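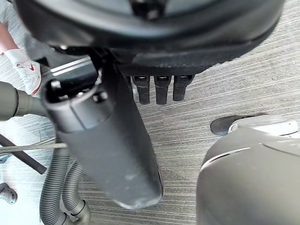
Yasaman Abbasi wrote that her Dralik phone stopped at 17 percent during the system update and would not go further until it was on the charger. Charge the phone first and leave it connected.

4.2 Installing the system update

1. Charge the battery to at least 70 percent.
2. Connect to a Wi-Fi network. Mobile data is not accepted for files over 2 GB.
3. Open Settings, then System, then Update.
4. Tap Download. The file is checked before the Install button turns blue.
5. Tap Install and enter the screen lock code.

Caution: Do not hold the power key during the install. The phone restarts twice – the second restart can take 20 minutes.

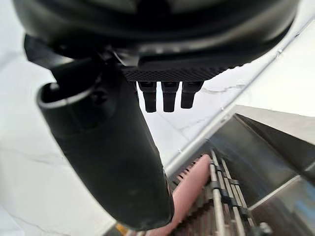 On the April build the Install button stays gray if a memory card is locked, Huw Rosser reports, and unlocking the card under Storage clears it.

6. After the second restart, enter the SIM PIN.
7. Open About Phone and compare the build number with the one on the Plikdale support page.
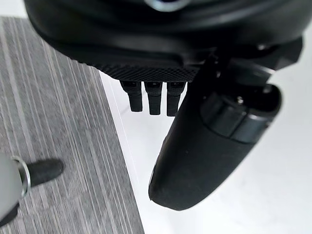 If the numbers differ, repeat steps 3 to 5. Saved Wi-Fi networks and alarms are kept. Fingerprints are not – add them again under Security.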